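Documentación > Wirnis Control > Percepción > Calibración de apertura

4.3 Calibración de la apertura a partir de la imagen

El módulo estima la apertura segmentando las dos yemas en cada fotograma. Repita el procedimiento tras cambiar la óptica o actualizar Wirnis.

1. Detenga el planificador y abra Herramientas > Apertura.
2. Oriente la cámara hacia una superficie clara y uniforme.
3. Abra la pinza hasta el tope y pulse Capturar. El programa registra 200 fotogramas.
4. Cierre la pinza sin pieza y repita la captura.
5. Ajuste el umbral de segmentación. El valor inicial es 69.
6. Pulse Resolver y guarde el perfil.

Nota: si el error 242 aparece al resolver, una de las yemas queda fuera de la región de interés. Amplíe la región y vuelva al paso 3.

Precaución: no cargue un perfil con el bucle de control activo.
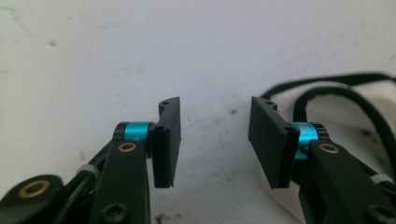
Fig. 4-6. Pinza abierta ante fondo claro, con las dos yemas enfrentadas.

Los anillos azules de las articulaciones no deben incluirse en la máscara. Exclúyalos con el filtro de tono antes de guardar.

Este sitio utiliza cookies técnicas. Aceptar | Configurar

© Loltov | Contacto | Volver arriba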